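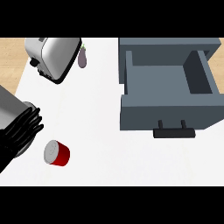 Thread: White counters, yes or no? (and the Pevico quote)

inma_nieto
Need opinions fast, have to sign by Friday. Redoing the kitchen, Pevico wants 2,045 for the counter, all in, fitted. Color is Patar, their matte white with the faint streaks. Husband wants the dark gray one (Auer). We have light wood floors and two kids who eat beets like candy. Is white insane?

goico97
Not insane. Had white for 8 years. Wipe it the same day and it's fine. Turmeric is the one that got me, little yellow spot by the stove, still there.

Prustano_Pam
Sorry but no. Matte white is the worst of both. Shiny wipes clean, matte grabs everything. My sister's has a gray patch where they slide the coffee maker in and out. Go dark.

goico97
Dark shows every crumb and every drop of hard water, Pam. I've had both. You spend your life buffing.

Prustano_Pam
Crumbs brush off. Stains don't.

inma_nieto
ok so far 1-1, great. Hard water here is terrible btw, kettle looks like a cave inside

lowtide
Does the 2,045 include taking the old one out? Mine didnt. Got hit with 900 extra on the day, guy standing there with the saw. Get it in writing.

inma_nieto
It says "removal by arrangement". So that's a no isn't it

lowtide
That's a no.

benchrest
Ask where the seam goes. On an L shape they will put it wherever suits them, and on white you'll see it from the door. Ours ended up right next to the sink. Water gets in, edge lifts a bit. Would pay more to move it if I did it again.

goico97
^ this. Seam matters more than color.

Prustano_Pam
Color matters when you look at it every morning. Seam you can put a bread bin on.

benchrest
you can't put a bread bin on the sink Pam

inma_nieto
lol. Ok called them. Removal is extra, they'll knock a bit off if we haul the old top to the dump ourselves. Seam can go in the corner. They're sending a sample of both colors, gonna leave beet juice on them overnight and see who wins.

goico97
Do turmeric too. And coffee. And leave a hot pan off it, please, whatever the brochure says

lowtide
Post results. We're doing ours in January and I'm going back and forth on the same thing

inma_nieto
Will do. Samples come Thursday supposedly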